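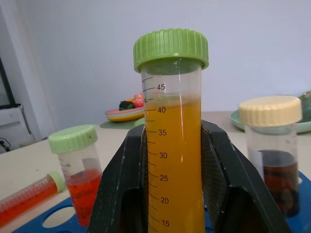

Wrist view, tall tube in the gripper. Liquid a little below the 45 line.

Tube rack task, Thursday, started 9:15

Goal for the day was 78 good episodes toward the 600 we promised Fovus for the first training round. Niilo on the leader arms in the morning, me after lunch. Hertta checking uploads as they came in.

Setup is the same as Tuesday's sheet. Blue rack near the middle of the table, six capped tubes, four with green caps and two with yellow. Left arm steadies the rack or works the green side, right arm takes whatever the prompt calls for. Plates, fruit, mat and cloth stay along the back as clutter. Igor wants them moved a little between blocks but never into reach of the rack.

Prompts come up from the list Kauko wrote. He has "take the tall green tube" and "take the orange tube" as separate prompts. Niilo read the second one two different ways before we stopped and asked. Two of the green-capped tubes have orange or orange-yellow liquid in them, so the prompt is no good as it stands. Kauko will reword it. Episodes 12 through 19 are tagged "ambiguous" and stay out of the set until Hertta has relabeled them.
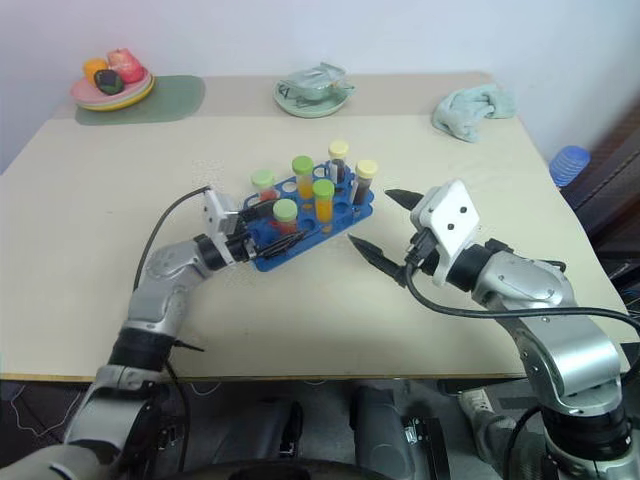 Rack angle: we agreed to turn it by hand every 30 episodes, and to write the angle in the log as square, left or right. No need to measure. Last month's Plorska set had the rack square to the table edge every time, and the policy would miss by a finger width as soon as somebody bumped it.

Left wrist view is fine. Right wrist view dropped frames twice before 11:00. Reseated the connector, restarted the recorder, no drops after that. Those two episodes deleted.

Operator notes, mostly for Heikki, who takes over tomorrow:

Come down slowly on the short tubes. The caps are wide and the fingers want to land on top of them.

Keep the idle arm open and still. If it drifts, the model learns the drift.

Don't regrasp more than once. Mark it failed and reset.

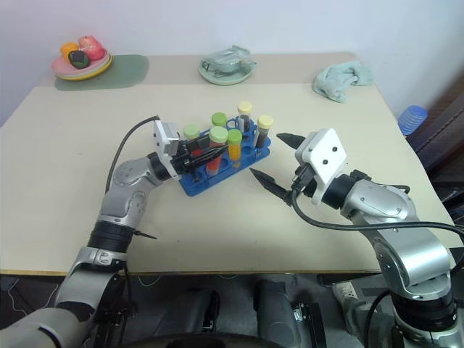

Stopped at 4:40 with 71 kept, so seven short. Most of the lost time was the prompt business. Failed episodes are saved in their own folder, because Igor thinks we can use them for the success classifier.

Still to do: new prompt list from Kauko, spare cable for the right wrist, ask Nunosley if they want the fails too.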